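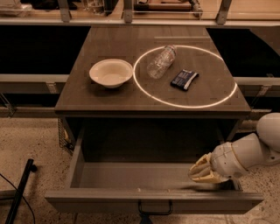
7 min read

Home Threads Saved Search

Print | E-mail

Thread on wood movement in furniture tops. It covers solid wood only. Plywood and particleboard have their own problems and I'll leave them out except for a short note near the end.

Start with the mechanism. Wood takes up water vapor from the air and gives it back until it reaches balance with the room. The figure to know is moisture content: the weight of water in the piece divided by the weight of the same piece oven-dry.

At a steady temperature and humidity every piece of a given species settles near the same moisture content. The tables call this the equilibrium value. Temperature has a small effect on it. Relative humidity has a large one.

Below the fiber saturation point, losing water means shrinking and gaining water means swelling. Above that point the size hardly changes. Indoor furniture is always below it, so every change in the room shows up as a change in size somewhere.

Along the grain the change is so small that you can ignore it for furniture. A long shelf does not get meaningfully longer in summer. It gets deeper.

Across the grain there are two directions to consider. Tangential, meaning along the growth rings, moves the most. Radial, meaning from the center of the tree outward, moves much less. In red oak the tangential figure is more than double the radial one.

A flat-sawn board moves mostly tangentially across its width. A quarter-sawn board moves mostly radially. Same tree, same room, very different behavior. Look at the end grain before you look at anything else.

My own case. I built a low oak sideboard for the hallway of a rental in Helluncombe. The top is quarter-sawn, glued up from narrow boards, 507 mm wide across the grain at the time of assembly. Oil finish, both faces.

The hallway reads 70 percent relative humidity in August with the windows open. In winter, with the heat on, it drops a long way. I have kept a Wutis logger on the wall there since the piece went in.

Change in width between the August reading and the February reading: 2 mm. Measured with the same steel rule at the same pencil mark on the underside, near the middle of the length.

That is a small number for a top of that width, and it agrees well enough with the published radial coefficient for a modest swing in moisture content. The swing inside the wood is smaller than the swing in the air. A thick board with finish on it lags and averages.

The formula, for anyone who wants to run it on their own piece: width times coefficient times change in moisture content in percentage points. The coefficient depends on species and on how the board was cut. Keep the units consistent and it will get you close.

Do not plug relative humidity straight into it. I see this mistake constantly. You have to convert to moisture content first, from a table or chart, and the curve is not a straight line. It gets steeper toward the damp end.
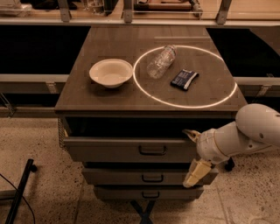 Brown wood-grain top on a gray three-drawer cabinet.

Now the practical part, fastening. A solid top has to be held down flat and still be free to change width. Screws in tight holes through a solid rail will hold it flat until the first dry winter, and then something gives. Usually it's the top, along a glue line or at an end.

Options, in the order I would try them: slotted screw holes, figure-eight fasteners, wooden buttons in a groove, metal Z-clips. All of them work if they are installed with room to travel. Most failures I have looked at were clips pushed hard against the bottom of the groove.

With slots, the slot runs across the grain of the top. This sounds too obvious to write down. I have repaired two tops where it ran the other way.

Pick one line that stays fixed. If the front edge has to line up with drawer fronts, fix the front and let all the movement go out the back. If the piece is seen from both sides, fix the center and let each side take half.

On the hallway piece the front is fixed with plain screws and the back has slots. All the travel goes toward the wall. I left a gap there that is wider than it needs to be, and it collects mail.

Breadboard ends are the same problem turned sideways. The end piece barely changes length, and the top it caps changes width. They will be flush on the day you sand them and on a few other days of the year. Glue the middle of the joint, pin the outer tenons through elongated holes, and accept the step.

Some people plane the ends flush every spring. Then they have a short end every winter. Leave it alone.

On finish. No ordinary finish stops moisture exchange. It slows it down. Film finishes slow it more than oils do, wax hardly at all. If the swing lasts a whole season, the wood gets there anyway, only later and with the peaks cut off.

Finish both faces with the same product and the same number of coats. A top with a sealed upper face and a raw underside takes up water faster from below, and it cups. I did this once on a desk and spent the rest of the winter looking at it.

Cupping from uneven exposure often comes back by itself if you catch it early. Take the top off, stand it on edge with air on both sides, and wait. Don't clamp it flat and don't wet it. Waiting costs nothing and fixes a fair share of them.

Cupping that is there because the boards are flat-sawn and dried further after the glue-up is a different thing. It won't come back unless the moisture does.

Alternating the rings up and down in a glue-up turns one big cup into a series of small ripples. Keeping all the rings the same way gives a single curve, which the fasteners can pull down. Both have defenders. I keep them the same way and choose the better-looking faces where I can.

Acclimation. Boards should sit in the place they will be worked, stickered, with air moving between them. The rule of thumb by thickness is meant for air drying outdoors and says very little about kiln-dried stock. Use a meter, log it, and stop when the number stops changing.

For the hallway piece the oak came from a yard in Traltamcombe and sat in my shop for two months. It reached a stable reading well before that. I was busy with other work.

Pin meters read low or high depending on species and temperature, so set the species correction. If your meter doesn't have one, treat its readings as relative. The same board against itself over time is still useful.

Tools, because I am always asked. Jointing was done by hand with a Kinoshita plane, the long one. A machine jointer gives an equally good glue line if the knives are sharp. The wood movement doesn't care which one you used.

Short note on veneered panels as promised. A plywood core moves so little in its plane that you can screw it down anywhere. Trouble starts at a solid wood edging mitered around it, if the edging is wide. Keep the edging narrow and most of the trouble goes away.

Worn patches and light scuffs on an old top tell you about use and very little about movement. For movement, look underneath: bright lines beside the clips, shifted screw heads, a strip of raw wood at the edge of a drawer runner that used to be covered.

Frame-and-panel doors are the cleanest answer to all of this and they are very old. The frame members are narrow, so the door opening hardly changes. The wide part floats in a groove. Finish the panel before assembly or you will see a pale stripe on each side in the dry months.

Drawers: size the fronts for the season. A solid drawer front fitted tight in February will stick in August. Leave more clearance above than at the sides. The height of the front is across the grain, its length is with it.

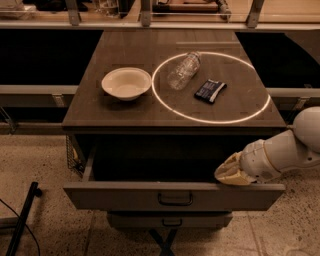
One reader objects that the numbers from a single hallway don't say much about a room with a dehumidifier, where the summer peak never shows up, and asks if slotted holes are still worth the effort there.

Yes, they are. The dehumidifier is a setting in one room, and furniture gets moved. The slots take a few minutes with a drill and a file – less time than gluing up a cracked top.

Adding to that: in a controlled room the dry end usually sets the limit. Heating a house in winter takes relative humidity down further than most people guess, and cracks open in the dry season far more often than in the wet one. Swelling tends to show up as stuck drawers and bowed rails.

Going back to measurement for a moment. Mark the underside in pencil, measure at the same mark, write down the date and the logger reading next to the width. A tape is too coarse for this. A rule or a large caliper is fine.

Next thread will be on slot length and washer size, with the arithmetic for flat-sawn maple. I still have to take the winter reading on that one.

Print | E-mail

Comments

Comment: The part about slots running the wrong way is painful. I have a factory table with exactly that and a split at both ends.

Comment: Would you still go with same-way rings on a top without any frame under it? Seems to me there is nothing to pull the curve down.

Author reply: Without a frame I would use quarter-sawn or add battens in sliding dovetails, glued at one point only.

Comment: Do you correct the logger? Mine reads high next to an outside wall.

Author reply: I check it in a sealed bag with damp salt once a year. So far it has stayed close enough to leave alone.

Previous thread Next thread Back to top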